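The demo went fine, they told me, and I have no reason to doubt it. Demos go fine. That's what they're for. It's the Tuesday-afternoon kind of work, when the visitors have gone home, that I wanted to hear more of, and getting anyone at Estirberg to talk about it took most of a month.

What I got in the end was a one-page note on the November stop. The arm was meant to move toy food onto a plate. Partway through a run it kept driving down after the gripper had met the table, and it went on doing so until Denise Bickerstaff hit the red button. The note calls this "an unplanned contact event." I'd call it pushing a robot into a table.

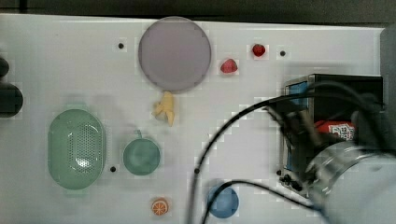 Posted by Finlay Imrie
29 February 2020
Filed under: Machines, Grumbling

Look at the cables. They loop out from the mount and sweep over the tabletop, one of them right across the blue bowl. I asked whether a snagged cable could have thrown off the force reading and was told it had been "considered." Considered by whom, and what did they find? The note doesn't say.

The official cause is a software setting. The Fivoleck controller has a contact limit, and after an update it was sitting at 62 when it should have been 6. Fine, I can believe that. What I can't get past is that it ran that way for 40 runs before anybody checked. Mervyn Greenwood, who signed the note, says the arm "performed within expectations" in all of them. With the limit set ten times too high, of course it did — there was hardly anything left for it to trip over.

The fix is a line on a startup checklist. Someone reads the number off the screen and initials it. No lockout, no alarm if the value changes again with the next update. Shirley Wainwright asked for a lockout and was told it would come later.

I'm told the damage was small, a bent finger on the gripper and a dent in the board. Denise was standing well back. She also says her hand had been on that table a minute earlier, setting a strawberry upright, and I notice that part didn't make it into the note either.

I've asked for the log from the cable side of things. If it comes I'll post it.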